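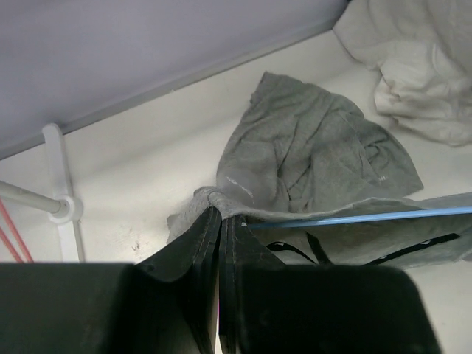 4. Swapping shifts at Rirkov: what the agreement changed

4.1 Background to the rota dispute

Briketura employs 258 people at its Rirkov works, most of them on the presses, in the drying hall or on the loading side. The rota had been drawn up by the shift managers for as long as any of our interviewees could remember, and it was posted each month on a board by the lamp room. Anyone who wanted to trade a night for a morning had to find a willing colleague, get both names on a slip and take it to the manager on duty, who could say yes or no without giving grounds. The works agreement was silent on the matter. So, for that matter, were the national law and the sector agreement, apart from the rules on rest between shifts.

What makes the site such a pleasure to study is that both sides kept good records of their quarrel. The union branch had a folder of refused slips going back several winters. Management had its own folder, thinner but neater, with notes on the times when a swap had left the presses without a trained operator. When the two were laid side by side it became clear that each party had been arguing from real cases, and that these were mostly different cases. The branch was talking about the loading side, where one worker can stand in for another with little trouble. Management was talking about the presses, where that is far from true.

The new clause was signed in January. It lets workers in the same job group trade shifts freely up to the evening before, provided the rest rules are kept, and it asks the manager to write down a reason for any refusal. Press operators are a job group of their own. Šindelář, the haulage contractor that supplies drivers to the loading side, was invited to sign a side letter and did so, which surprised us greatly. We know of very few agreements in the fuel and minerals trades where a contractor's staff are given the same swapping rights as the people they work next to.

4.2 Handling of complaints under the new clause

We followed the clause for its first 11 months. In that time 17 complaints were brought under it, and we were allowed to read all of them. This is a small number, and we do not want to hang too much on it, but the papers are wonderfully rich. People wrote at length. One driver set out the whole history of his childcare arrangements, month by month, and attached a sketch of the bus route.

The complaints fall into a few loose kinds. The largest is the refusal with a poor reason, where the manager had written something like "operational needs" and left it there. The branch took the view that such a phrase was no reason at all, and after some hesitation the personnel office agreed. From the spring onwards the phrase all but vanishes from the slips, and what replaces it is far more useful: the name of the machine, the hours concerned, the skill that would have been missing. A manager who has to name the machine will often see, while writing, that the swap can go ahead. Several told us so themselves, with good humour.

A second kind concerns swaps agreed between workers and then broken. Here the clause is weak. It says nothing about what happens when one party fails to turn up, and the foremen fell back on the old habit of blaming whoever's name was printed on the board. The parties have since added a line saying that the person who accepted the swap is responsible for it. We think this is right, although the wording could be plainer. 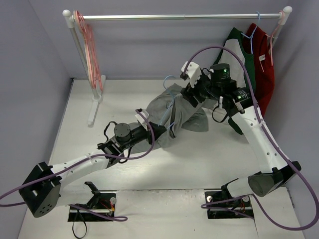

Figure 4. A grey garment and a light blue hanger on the table between the two arms, with the clothes rack behind.

Complaints from the contractor's drivers deserve a word of their own. Only 4 were made, all on the same point, namely whether a Šindelář driver could trade with a Briketura loader who held the right licence. The side letter speaks of "staff in the same job group", and a job group, in the strict sense, belongs to one employer. The branch argued for a broad reading and the contractor, to its credit, did not fight it. The matter was settled over a single afternoon meeting that ran until about half past five. For anyone who has sat through talks on contractor rights elsewhere in the sector, that is remarkably quick, and we would love to see the reading tested at a site where relations are less friendly.

4.3 The role of the booking system

In the spring the paper slips were joined by Tralis, a rota program already in use in the office for holiday requests. Workers could now offer a shift on a screen in the canteen and see who had taken it. The paper route stayed open, and a fair share of the older press operators went on using it by choice.

It would be easy to credit the program with the fall in complaints that followed, and the personnel office does lean that way. Our reading is more cautious. The fall starts before the screen was put up, at the point when written reasons became fuller. What the program did do, and we find this exciting, is make the pattern of refusals visible to everybody at once. A shift manager who turned down most requests could be seen to do so, and so could one who waved everything through and then ran short in the drying hall. The monthly meeting between branch and management, which used to open with each side reading out its own cases, now opens with a shared list.

There are costs as well. Workers without a regular swapping partner told us they felt more exposed, as an offer that sits untaken on a public screen can be embarrassing. The branch has asked for offers to be shown without names until they are accepted.

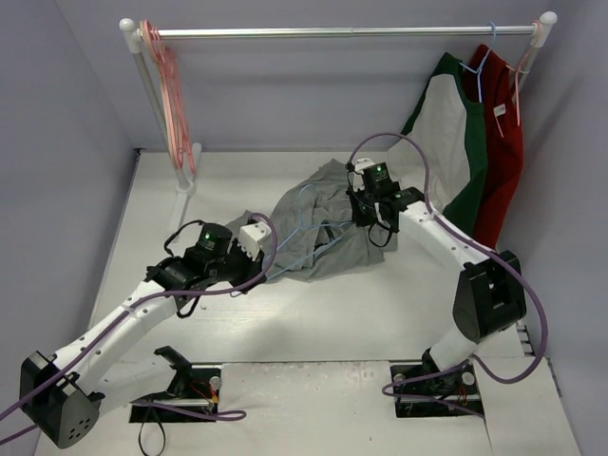

Norbert Koubek, commenting on a draft of this section, thinks we give the clause too much of the praise. In his view the parties at Rirkov trusted each other well before they signed anything, and a firm with worse relations could copy the text word for word and get nothing from it. He would also like to know how many swaps were never asked for, by people who expected a refusal, and he points out that our papers cannot show this.

On the second point he is plainly correct. Slips and screen entries record requests, and a worker who gave up before asking leaves no trace in either. We tried to reach such people in the interviews and met a few, mainly among the night crew, whose accounts are taken up in the next section. On the first point we would answer that trust at Rirkov was patchy. It was strong between the branch and the personnel office, and much thinner between the loaders and the shift managers, who are the people the clause brings together. The written reason seems to have done its work at that lower level, where the two sides had little history of dealing with each other on paper.

Whether the same would hold at a larger works, with several unions and more than one contractor, is a question we are keen to pursue. The side letter in particular was drafted with one haulage firm in mind, and its wording on job groups would need to be rewritten before it could be used elsewhere.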